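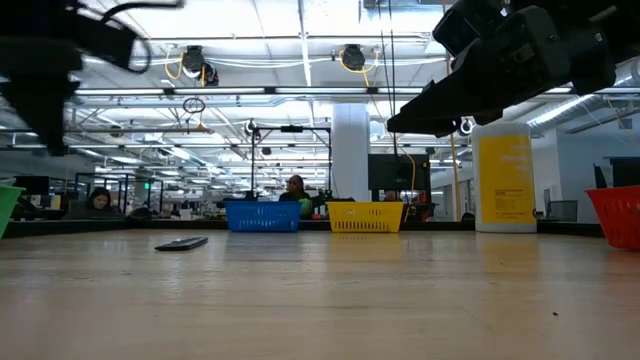 M. Kerekes
Technical Writer, Storage Products

Orkstead Parnden Low Shelf Unit

The Parnden is a freestanding low shelf unit for stockrooms, classrooms and sorting areas where small goods are kept in open plastic baskets. It is supplied flat and assembled with the hex key in the hardware bag. Baskets are not included.

The shelf is 700 mm wide and 500 mm deep, measured between the inside faces of the uprights. Before ordering, measure baskets across the rim, as the base of a tapered basket is always narrower and gives a false fit. Allow a finger's width between rims so that one basket can be pulled without lifting its neighbor.

Rated load is 25 kg per shelf, evenly spread. The rating applies to a level floor with all four feet in contact. It does not apply to a unit on casters, for which see the Jelby base sheet.

Uprights and shelf trays are folded from 2 mm steel and powder coated in light gray. Shelf trays have a plain front edge and a raised lip at the rear. Trays can be fitted upside down to put the lip underneath, which leaves a flat surface for sliding baskets through from either side. Units fitted this way should not be placed with their backs to a window or stair opening.

Assembly

Fit the bottom tray first and leave its screws loose. Fit the top tray, square the frame against a wall, then tighten from the bottom up. Middle trays go in last. The feet adjust from inside the upright with a flat screwdriver. Units over waist height, or joined side by side, must be fixed to the wall with the bracket supplied.

Cleaning

Wipe with warm water and dish soap. Do not use scouring pads or solvent cleaners on the coating. Slotted baskets let grit through onto the tray below, and grit will scratch the coating if baskets are dragged over it - sweep the trays before washing them.

Options

Label strip, clips to front edge, clear
Side panel, left or right, gray
Joining plate for two units, with screws
Jelby caster base, two casters locking

The older Parnden with the rolled front edge was withdrawn in October. Trays from that version do not fit the current uprights. Label strips fit both.

Spare feet and screws are sold by the bag. Quote the code stamped inside the left upright when ordering.

We use cookies to keep your cart and to measure site traffic. By continuing to browse you accept our cookie policy. Accept Manage settings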